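Striped tablecloth for everyday use, yes or no?

losen_kitchen
Posts: 176
We eat at a big table that doubles as the homework table, and the top is getting scratched. I'm thinking of a woven cotton cloth with stripes, left on all week. Does anyone do this, or does it end up crooked by Monday night?

Plurkari
Posts: 2,797
I've done it for years. Buy it a size too long and put clips on the corners. Wash it before you cut or hem anything, they all shrink.

covutent
Posts: 100
I'd skip it. Cloth on a table with kids means every cup goes over sooner or later, and then you have a wet cloth on a wood top. Get the wipe-clean kind.

Plurkari
Posts: 2,797
Wipe-clean sticks to your arms in June. A felt pad under the cotton takes care of spills if you get to them quickly.

covutent
Posts: 100
"If" being the problem.

Natsumi Arai
Posts: 628
Narrow stripes are what I'd go for, in several colors. Wide ones look crooked the minute the cloth shifts, and plain cream shows every drop of tea.

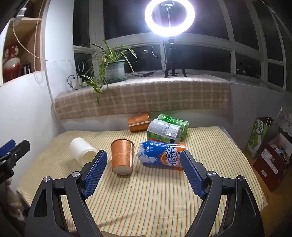 My vote is for warm colors with a bit of green, because most of what lands on a table at our place is bright already. Plain white dishes look good on it too. Cream, yellow, orange and muted green stripes like these still look calm with an orange-brown paper cup and a blue and orange Arctic Ocean bottle on top. There's a long wrinkle in it, and I wouldn't iron for that.

covutent
Posts: 100
The wrinkle would bother me every day. Colors are nice though.

losen_kitchen
Posts: 176
Thanks all. Going with cotton and a felt pad. What do you wash yours at, warm or cold?

Plurkari
Posts: 2,797
Cold, and hang it by the long side.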